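How Machines Learn to Tidy, and What Happens to the People Who Tidy Now

Automation means giving part of a job to a machine. The word "part" matters. Most jobs are made of many small tasks, and a machine usually takes over a few of them.

Consider a company that cleans and resets rented rooms. Zomier is a company of this kind. A worker there makes the bed, collects things left lying on it, and puts them where they belong. To a person, picking up a sock is one task. To an engineer, it is a list: find the sock, decide where to hold it, close the fingers, lift, move, open the fingers.

Cloth is hard for machines. A block keeps its shape when you grab it. A sock folds, sags and bunches up, and it looks different every time. No one can write a rule for every shape a sock can take, so engineers use a method called learning from demonstration. A person does the task many times with a hand-held gripper, a tool with two fingers like the ones a robot would have. A camera on the tool records each try.

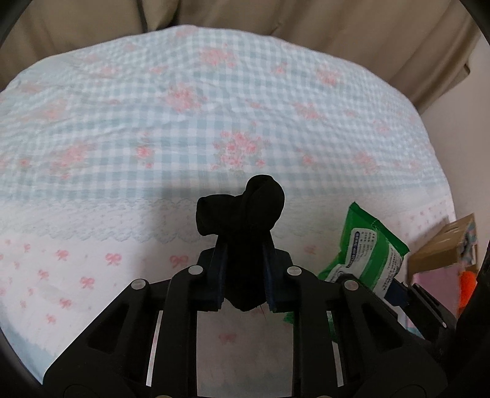 The recordings are then sorted. At Zomier, a set for one task holds 500 tries, and a computer program called Lorix looks for patterns in them. It compares what the camera saw with how the fingers moved. After enough practice, the program can suggest a movement for a sock it has never seen. The suggestion may be wrong. A person checks it and marks the mistake, and the mark goes back into the set.

Now for the people. Ailbhe Ní Bhriain cleaned rooms for Zomier before she began recording. Her knowledge of the work is the reason she was chosen. She knows that a thick sock should be held in the middle and that a soft packet bends if it is squeezed at one end. Engineers did not know this until she showed them.

Her day changed in several ways. She walks less and carries less. She also repeats the same motion far more often, which can make a wrist sore, so she changes hands or stops after each group of tries. Some of her coworkers like the new work. Others prefer cleaning, where they set their own pace and can see a finished room.

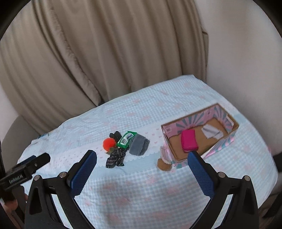
Fakik, September

Bình Lý plans the recording tasks. A plan lists the kinds of items to use: socks, other cloth, packets, soft toys, a box. Mixing them is deliberate — a program that has met only socks will treat everything as a sock.

He was asked whether the cleaners will lose their jobs. His answer was that no one at the company can promise either way. Cleaners have asked for 2 things in writing: training for anyone whose tasks change, and a say in which tasks are automated first. The company has agreed to the training. The second request is still being discussed.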